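Plant visit: Curkano flatweave mill, Gethin

April 14, 2021

Curkano makes made-to-order rugs and runners, mostly cotton and wool flatweaves, and sells them under its own name and through a handful of online stores. I had wanted to see the mill since the company moved into its present building in February, and last week it opened the floor to a small group of retailers and trade writers. These are my notes, in the order of the walk.

The mill is on the east side of Gethin, behind a lumber yard. There is no sign on the road, so look for the blue loading doors. We signed in, got earplugs and a mask, and started in the yarn store.

Yarn comes in undyed on cones and is kept on open racks by weight. Curkano keeps 18 stock colors and dyes everything else by the batch. The smallest batch they will dye is enough for one runner, but the price per foot drops a good deal once an order gets past the size of a living room rug. Dyeing is done in the next room, which was hot and loud. The dye house manager said reds give them the most trouble from batch to batch, and that a customer who wants a matching runner later should order it with the rug. Each batch gets a card with a tuft of yarn stapled to it, and the cards are kept for as long as the pattern stays in the catalog.

Weaving takes up most of the building. The looms are older than I expected, bought from a blanket mill that closed, and refitted with new controls. The widest one can weave a rug 12 feet across. Anything wider is woven in two panels and joined by hand, and they showed us a seam I could find only by turning the rug over. Warping a loom for a new width takes most of a shift, so orders are grouped by width first and color second. That explains why two orders placed on the same morning can ship a week apart. Several of the retailers asked about this, and the answer was the same each time: pick a standard width if you are in a hurry.

The order system is called Plideck. A customer chooses a pattern, a size and up to four colors on the web page, and Plideck turns that into a loom file and a yarn list. It also draws the preview the customer sees before paying. Three of us tried it at a desk off the main floor. I ordered a striped runner in gray and rust and had a price in under a minute. Changing the length was easy. Changing the fringe meant starting over, and the staff said that is on the list to be fixed.
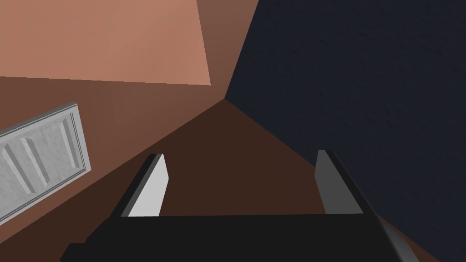 Computer-rendered view: gripper and room corner.

After the looms came finishing. Rugs are washed, pressed, trimmed and checked on a lit table. Each one is measured at both ends and the middle, and anything off by more than half an inch goes back or is sold as a second. The seconds are stacked by the exit and sold at the mill on the first weekend of the month. I looked through the pile and most of the faults were hard to spot.

The company currently ships about 500 rugs a month. It would like to do more, but the limit is the finishing room and not the looms. Hand binding is slow work and new binders train for most of a year. A second washing line is planned for the space now used for cardboard.

Packing is simple. Rugs up to 6 feet wide are rolled on a tube and wrapped in paper, then plastic. The larger ones are folded, which some buyers complain about. The creases are supposed to settle in a few days on a flat floor.

We finished in the sample room, where full catalog samples hang on swinging arms. Stores can borrow a set for 3 weeks and pay only return shipping. The new line, Erkow, was out on the floor. It is a thick wool weave with a plain border, heavier than anything else they make, and it lay flat without a pad. Pattern 507, a broken check in two close shades, was the one most people picked up. Erkow is not in Plideck yet and has to be ordered by email.

The visit ran a little over two hours. Parking is tight and there is no lunch place within walking distance. Wear closed shoes. The next open floor is planned for the fall, and stores that carry the line can ask for a date through the trade desk.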